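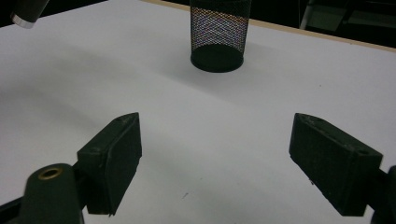
A black wire-mesh holder on one of the white tables at the Dremetti reading room.

Dremetti reading room reopens with new tables

The Dremetti reading room reopened on September 6, 2021, after a refit of its work surfaces that began in June. The old desks have been replaced with 14 white-topped tables, each with a tan wooden edge strip. The tops have a matte finish, chosen to cut glare from the ceiling lights.

Supply and fitting were handled by Prellov under a contract that also covered new floor outlets. Total seating is now 61, up 5 from the previous layout.

Desk supplies have been changed as well. Pens and pencils are kept in mesh holders, replacing the plastic trays that were screwed to the old desks. The holders can be lifted off when a reader needs the full surface for maps or large plans.

"The trays collected dust and the screws worked loose," said Pallavi Joshi, who manages the room. "A mesh cup can be tipped out and wiped in a few seconds."

Readers are asked to use pencil only when working with items from the Atanasov collection - 700 drawings and survey sheets, now stored in the adjoining room. Requests for these must be made at the front desk by noon for same-day use.

The smaller Isia room keeps its existing furniture and remains open during normal hours.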